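Cladora Ruffled Bowl, Pale Green – Four Stars, One of Them Grudging

I did not set out to own a bowl with a wavy rim. I wanted a plain one for the desk, something to put lunch in so that lunch would stop being on the paperwork. The plain ones were out of stock, and the Cladora was marked down, and that is how a person of my age ends up with scallops.

I've had it since May. It lives on the white table in the back office at Pangaribuan, where I do the invoices, and it has held something to eat nearly every working day since. By my count (I do invoices, I count things) that makes 80 lunches, plus 7 occasions when it held paper clips during what I'll call a reorganization.

First, the looks. The listing said "sea glass." It's pale green, glossy, and you can get a bit of light through it. The edge ripples outward all the way around like a lasagna noodle that went to finishing school. My colleague Herman Sinaga asked if it had melted. He now borrows it, so you can weigh his opinion accordingly.

Now the practical side. It's a good size for one roll or a modest pile of grapes. It is a poor size for soup, and the rim makes it worse, because every dip in the ruffle is a spout and you won't know which one until you tilt. I tried drinking the last of a tomato soup out of it and invoice 309 had to be printed again. Cereal is fine if you commit to the spoon.

Crumbs are where it wins. Anything with a sugary or seedy top sheds, and the flare catches most of that before it gets to the desk. My old saucer caught none of it. I used to find sesame in the stapler.

Washing up is a mixed bag. The inside wipes clean in one go. The folds underneath hold on to dishwater and let it go later, on your sleeve, on the way back down the hall. Dry it upside down and give it a shake. I haven't put it in the dishwasher and the little sticker on the bottom was no help – it said "care" and then had a drawing of a leaf.

It doesn't stack. The Fekance bowls in the office kitchen stack beautifully and are the color of a filing cabinet. Take your pick. 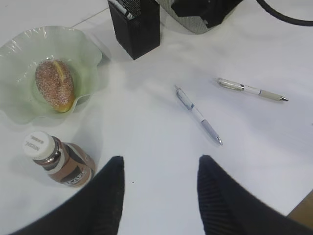
The Cladora on desk duty, with a roll in it and the pen holder for a neighbor.

As for sturdiness, I've knocked it with an elbow more than once and it has no chips that I can find. It does slide on a smooth tabletop. I stuck a set of clear Clatent dots on the bottom, which cured it, though one has already gone missing.

One star off for the soup. I'd take off another half for the sleeve business, but the site only does whole ones. They sell it in pink too, and Herman has been looking at it.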